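April, evening

Went to the public meeting at the Bastley library about the bus depot. They want to move the whole fleet to electric, 14 buses to start, and put the charging lot where the old freight sidings are. I got there late and stood at the back next to Rangi Merrick, who lent me his copy of the handout.

Pirjo Ojala from the transit office did most of the talking. The 448 goes first. It's the longest route, out past Sositz and back, and she said the new buses can do it on one charge in summer but need a top-up at the far end in winter. Somebody asked who pays for the charger out there. She said that part is still being worked out between the county and the town.

Toivo Räsänen asked about noise from the transformers. His yard backs onto the sidings. He didn't get much of an answer, only that a study is coming. I thought he was polite about it.

Raili Miettinen wanted to know if the early bus stays. It does, for now, but the stop by the El Idrissi bakery moves across the road while they dig up the pavement. I'll have to leave the house 5 minutes sooner.

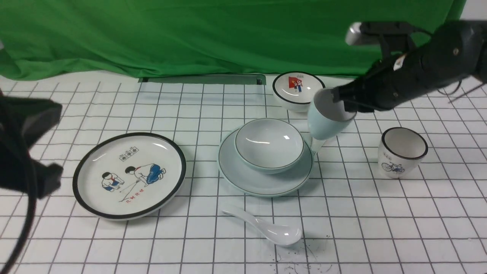 The digging should take 72 days if the weather holds. Aleksi drives the 448 and has already done a day of training on one of the new buses. He says the brakes grab more than he's used to and the heater is slow. Otherwise he likes it.

Walked home by the sidings. The fence is already marked with orange paint. Need to renew my pass before the end of the month and write to Pirjo about a shelter at the temporary stop.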